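Shared kitchen at Joubert House gets its bottom drawer back

Residents of Joubert House in Indale have a tidier fridge this month after the shared kitchen on the ground floor was sorted out in February. The work covered the tall fridge, the white worktop beside it and the pull-out drawer at the bottom, which had become a place for forgotten bottles.
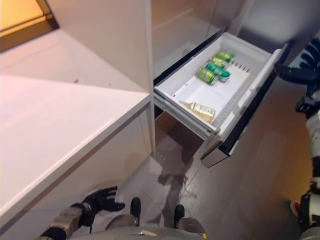
The kitchen is used by 14 households. Under the new arrangement, drinks cans go at the back of the drawer, lying on their sides, and the front is kept clear. Bottles are to stand upright on the worktop with the cap on until their owner collects them.

Po-yen Hsieh, who drew up the plan, said the drawer was the part people complained about most. "You would pull it out and everything rolled to the front," he said.

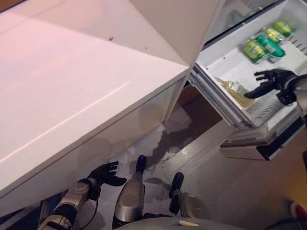
Can residents still keep opened bottles in the drawer?
Only overnight, and only with a name on them. Anything left after 9 in the morning will be moved to the worktop.

The residents' fund set aside £100 for the work and for cleaning supplies. A wider refit, priced at £396 by the Clorport firm Viton, was put off until next year.

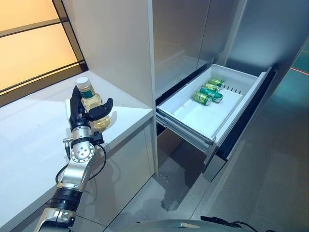 The fridge itself stays. It was fitted when the building opened and the doors and drawer runners are sound – a new seal is on order. Labels and a pen will be kept by the window.

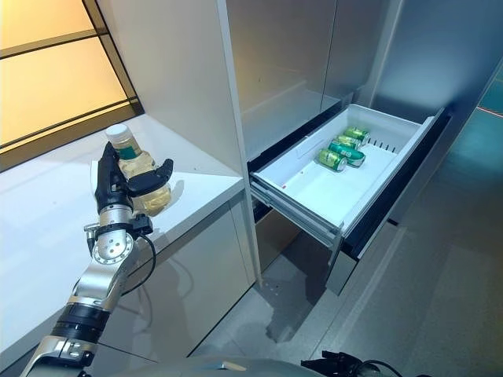

Next clear-out

The drawer will be emptied and wiped down at the end of each month. Residents should take their things out by noon.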